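Reltuscombe repair workshop adds microwave ovens to its bench list

June 29, 2023

The Reltuscombe repair workshop has begun accepting microwave ovens for basic checks, following a trial that ran from April in the back room of the former Gedier building. During the trial 28 ovens were brought in. Of these, 13 went home after nothing more than a new turntable support or a clean of the door seal.

Checks are limited to the outside of the appliance, the door, the lamp, the turntable and the control panel. The casing is not opened. Ovens with a suspected fault in the high-voltage section are referred to Farah, the appliance dealer on the ring road, which charges its own rates.

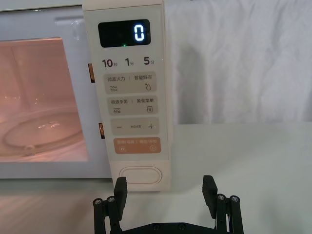 Imported ovens take longer to check than those sold locally, mainly on account of the controls. Many come without a printed manual, and the panel may be labelled in one language only. A white oven with Chinese labelling is typical of the type: quick-time labels for 10 seconds, one minute and five minutes sit beneath the display, and the buttons under them include defrosting and a food menu. The workshop now supplies a translated card for such panels, cut to fit beside the door and free of charge.

"People use one button and leave the rest alone," said Rostyslav Lysenko, who runs the appliance bench. "Most of the settings complaints we had were about defrosting on the wrong power level."

Owners are asked to remove food residue and to bring the glass plate and roller ring with the oven. The plate should be wrapped separately. Ovens with a cracked door, a bent hinge or burn marks inside the cavity will not be switched on.

The bench was fitted out at a cost of around 780 pounds, paid from a grant of 2,000 pounds by the Asa fund. The remainder is set aside for a second socket circuit and shelving. Bookings are taken at the front desk, one oven per household.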